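Does a pearl bracelet need restringing if nothing has broken?

Posted in Clothes, Jewelry & Mending by Yasaman Moradi

My aunt left me a pearl bracelet and a firm belief that pearls must be restrung every year, like some kind of dental cleaning. The shop in town, Joretti, quoted me $116. I wear it to weddings and the odd funeral. Is yearly a real rule?

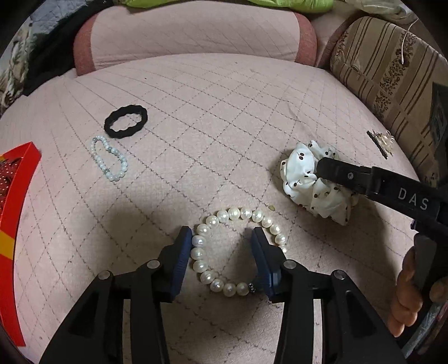 Last edited Wednesday, 9:14 am

Edit: I'm told to mention it's strung on silk, or so my aunt claimed. She also claimed to have dated a count.

Madalena Seixas
3,094 points

Yearly is for people who wear them daily. Hold one end and let it hang. If you see bare thread between the pearls, or the thread looks gray and fuzzy, get it done. If not, keep your $116. Perfume and hairspray go on before the pearls, and you wipe them with a soft cloth when you get home. Don't store them hanging up, because silk stretches.

Where do you keep yours? Mine used to live in with the hair things, which worked fine until a metal clip scratched two of them.

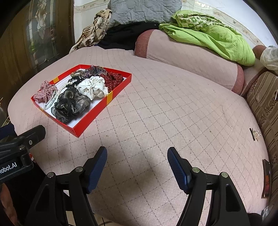
Pearls in with the scrunchies

A small cloth pouch fixed that.

Aníbal Mota
2 points

just use fishing line, my wife's has been on it since we got married

Madalena Seixas
3,094 points

Please don't use fishing line. It goes stiff and the drill holes are sharper than you'd think.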